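Perkau Bench Forum > Hand Tools > Care and Storage

Thread: Brown shaft on a black/yellow driver - coating or discoloration?

extrusion_left
Posted May 30, 2026

I have a screwdriver with a black rubberized handle and a yellow collar where the shaft enters. The shaft is a coppery brown. I no longer have the packaging and there is no part number that I can find, so I cannot look up the finish.

What I would like to know is whether the brown is a factory finish or something the shaft picked up over time. The color is even to my eye and a fingernail does not catch on it. I keep small hand tools in a white glazed basin between jobs, and the basin makes the color easy to judge.

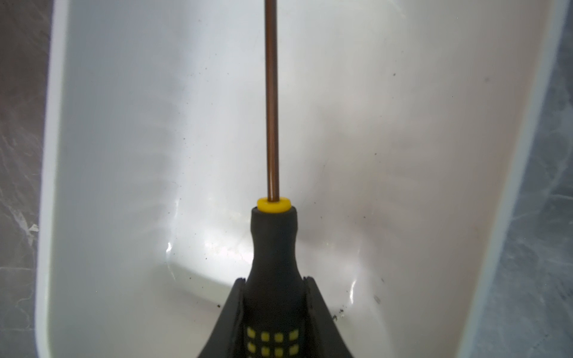
I tried a cotton swab with isopropyl on the shaft, one pass in each direction. Nothing came off on the cotton. I have not tried anything abrasive and would prefer not to if it is a coating.

Second question, same tool: the handle has started to feel slightly tacky. It is not bad enough to throw away. Does mild detergent fix this or only delay it?

mosswick
Looks like a finish to me. Rust on a shaft that thin would be patchy and you would feel it. Leave it alone.

Tacky handle: dish soap and lukewarm water, wipe, let it air dry overnight. Keep the water away from the collar end.

torque_ledger
I disagree with leaving it alone. Heat tint can be very even if the whole shaft got hot, and it is often brown to straw colored. If the shaft has been heated that far you may have lost hardness at the tip, and that matters more than the color.

Take 2000 grit paper, wet, and give it two light strokes near the collar where it does not affect anything. If it comes up bright right away, it was tint. If it resists, it is plating or some other coating and you stop there.

mosswick
And if it is a coating you have just put a hole in it. Abrasives are not a test, they are damage with a result attached.

torque_ledger
Two strokes at 2000 grit will not go through a sound coating. I have done this on a drawer full of them.

extrusion_left
No heat that I know of, but I bought it used, so I cannot rule it out. I will hold off on the paper. The tip still seats properly and has not rounded, which I would take as a sign that the hardness is fine.

Detergent done on the handle. It is better. I will see if it stays that way.

glaze_and_grit
Different point. I would worry about the basin more than the shaft. Glazed ceramic is harder than most tool finishes and a dropped driver can chip either one. A chip in the glaze leaves an edge that will mark every handle you set in there afterward. Put a liner in it, or move the tools onto a flat surface.

What is the rest of the bench area like? If you have a decent flat slab you do not need a basin at all.

extrusion_left
Flat slab, yes. The work area is a booth with an open front. The floor is a gray slab with a white-veined marble pattern, bordered with aluminum extrusion. Orange panels on the left side and half the back, blue for the rest. The panels came from Vatora and I set them between the corner posts myself.
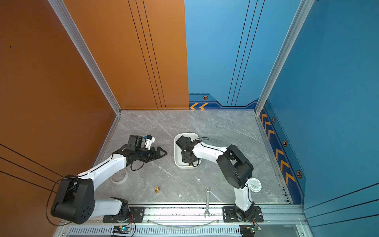 The reason I do not put drivers straight on the slab is that they roll. The basin holds small parts as well, and I can lift the whole thing out when I want the floor clear.

glaze_and_grit
Then a shallow tray with a ribbed mat. Rundano sells one with a lip that suits this. You lose the curved bottom, and with it the habit things have of sliding to the middle and knocking together.

Which adhesive did you use on the trim? I did navy over light blue on my own booth in February and the chevrons lifted at the ends.

extrusion_left
Rüegg contact film. Degrease first, then work from one end with a felt squeegee. Mine has not lifted. I left the chevrons on the back wall short of the corner post so that the ends are not folded into the joint. Where the strip runs down the right wall I cut it every 100 mm on the back side only, to relieve the curl from the roll.

mosswick
Cutting the backing that often seems excessive. I ran mine in one piece and it stayed flat.

extrusion_left
It may be. The roll I had was old and wanted to stay a roll.

torque_ledger
Back to the driver for a second. If you will not sand it, put a file on the extreme end of the tip. File skates - it is hard. File bites - it is soft, and the color question answers itself.

mosswick
That one I have no objection to, provided it is a worn file and one touch.

extrusion_left
Tried it with an old needle file. It skates. I am calling it a finish and leaving it.

Handle is still fine after the wash. I have ordered the ribbed tray and will post the inside dimensions when it comes, because the listing only gives the outside ones.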